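How to pitch a spec episode without crying in the car park

Start with one page. I've read around 300 pitches for Clondmont, and the good ones got to the trouble by line two.

1. Pick a show you know. Trudy Brunton sold her first script to Stirkent after rewatching 36 episodes with a notebook and a bad cold.

2. Write the logline, then read it aloud. If you run out of breath, cut the second cousin.

3. Keep the outline under 737 words. Gouveia's reader stops there, mid-murder if need be.
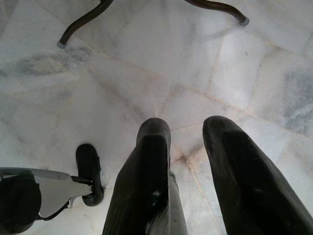
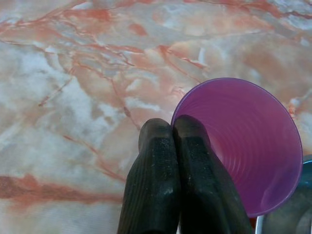
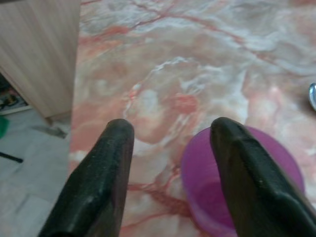 Dark gripper fingers in all three; the purple cup is in the last two.

4. Check who takes unsolicited work. Brukix opens its inbox in May and shuts it at 4000 entries – usually before lunch.

5. Send it as a PDF with your name on every page. Leave your favourite font at home.

6. Wait six weeks, then write one polite email. Start the next script while you're waiting.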